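Fri 26 October

# Pravow adds flat-sheet bouquet wrap to its gift paper line

SINHOLM – Pravow will ship a heavier orange wrapping sheet for small artificial bouquets to retail counters in February. The sheet is square, 60 cm on each side, and has a basis weight of 86 grams per square meter.

The paper is laid diagonally on the work surface, with one corner pointing away from the packer. The stems go on next, pointing toward the packer, and the side corners are folded in over them. The wrap is closed with two strips of tape and finished with ribbon.
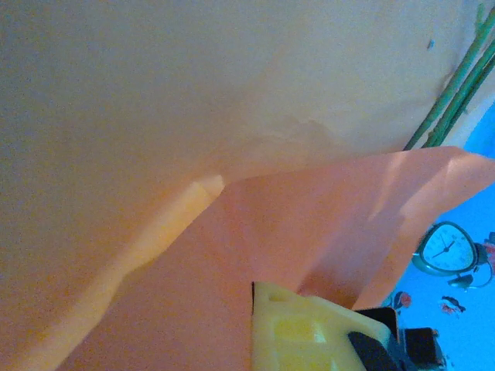
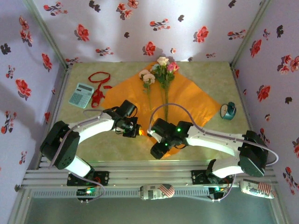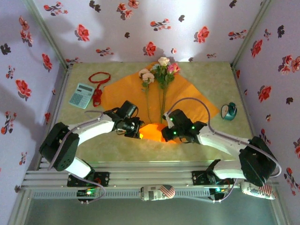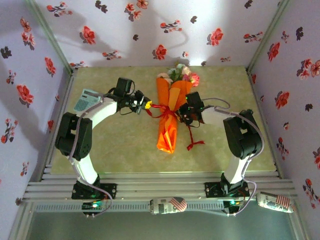

*Bouquet wrapping at the work table, Sinholm.*

"The earlier grade creased under the first fold and the crease stayed visible," said Serpil Dursun, paper products manager at Pravow. "The new weight holds a tented fold long enough to tape it."

The sheet is supplied flat, in packs of 60. Rolls are not planned. Existing orders for the lighter grade will be filled from stock – no change to item codes is required.

Distribution is handled by Naltavora. Samples can be requested by retail accounts on written order.

Contact: Tsutomu Hattori, Trade Desk, Pravow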